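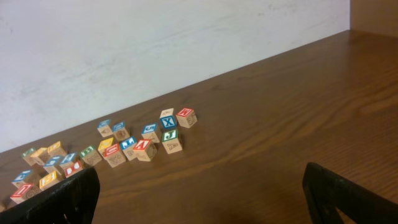
I started making soap in March, in a kitchen in Gellbridge with one good pan and a stick blender I'd promised not to use for soup again. My teacher was Iolanda Frota, who sells at the Clandent market and has the patience of a saint. She let me pick a mould, and of course I went for little cubes instead of a sensible loaf. I had in mind something like those wooden alphabet blocks, a crisp letter on the top of each one, left scattered over the table for guests to find. What I got was 20 lumps with soft corners and an R that looked like a foot.

Letters are hard, it seems! Stamp too early and the soap sticks to the stamp. Stamp too late and the top cracks. Iolanda waits a day or so after cutting, then presses her thumb into an offcut, and if it dents without clinging she gets going. I've now wrecked enough offcuts to agree with her.

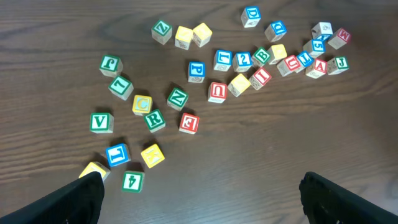 What goes in the pan

Any bar of soap is oil and lye with some water, and the choice of oil makes most of the difference. Olive oil gives you a gentle bar that takes ages to harden. Coconut oil makes big bubbles but can leave your hands feeling tight if you use too much. I use both, plus a spoonful of castor oil for the lather, and I weigh every bit of it – guessing with lye is a really bad idea. Goggles and gloves on, window open, lye into the water and never the other way round.

My usual batch takes 400 grams of olive oil, and I buy it from Mendonça, the grocer by the bridge, where Anderson Conceição keeps the dented tins back for me. 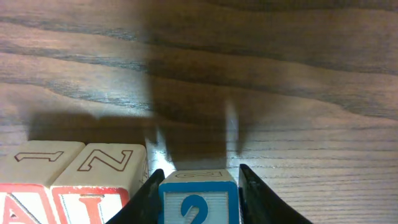

He wanted to know if I'd tried the posh stuff, and I have (once, for a birthday present). It came out greener and smelled faintly of salad for a fortnight. Save your money and put it towards a nice essential oil. Lavender behaves itself, while orange fades so quickly that I've more or less given up on it.

Then you wait. Mine sit on a rack in the spare room for six weeks, turned whenever I remember. The current lot is plain oatmeal, no letters, and I've promised two bars to my sister.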